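# The Small White Table

Lindiwe Rampersad has a rule for the little marble table in her front room: whatever lands on it has to be put there on purpose. Keys go on the hook. Mail goes in the drawer. The table gets a plate, something dried from the market, and whatever she's in the mood to look at over coffee.

She bought it in May from Dradov, a secondhand shop two streets over that sells mostly lamps, and she talks about it the way some people talk about a new puppy. "I went in for a bulb!" she says. "And then I walked home and measured the gap by the window three times."

It really is a lovely thing. Marble can feel a bit grand in a small apartment, but a square top with softened edges is friendlier than you'd expect, and Lindiwe set hers at an angle, corner out, so it never looks like it's waiting for a meeting to start. The veins are thin and smoky and run on the diagonal, which means the stone does plenty of decorating before you've added anything at all.

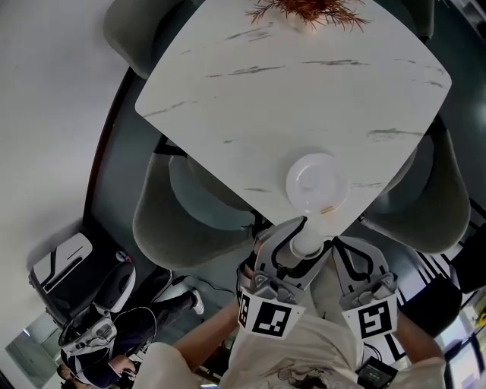
Plain dishes are the way to go on a surface like that. Lindiwe tried patterned ones first (her sister Busisiwe had passed along a whole stack, with blue birds) and the birds and the veins fought from breakfast to bedtime. A simple round white plate with a bit of a rim settled it. White on white sounds dull until you try it, and then the tiniest speck of gold or tan sitting near the rim becomes the thing your eye goes to.

The dried stems were a happy accident. Anel Shabalala, who runs the Thursday flower stall Brurka, was packing up and handed over a bunch she couldn't sell, all rust and amber and spiky as a hedgehog. Against cool stone that color just glows. Anel's advice for keeping dried stems looking good is wonderfully lazy: leave them out of strong sun, give them a puff with a hair dryer on the cool setting when they get dusty, and don't fuss.

Marble does ask for a little care. Lemon juice, wine and vinegar will all dull the polish, so Lindiwe wipes spills right away with a soft damp cloth and a drop of dish soap, then dries it. She skips the spray cleaners completely. Felt dots under anything heavy help too.

Her friend Mbali Nkuna has already asked to be told first if the table is ever for sale. Lindiwe laughed and poured her another coffee, on a coaster.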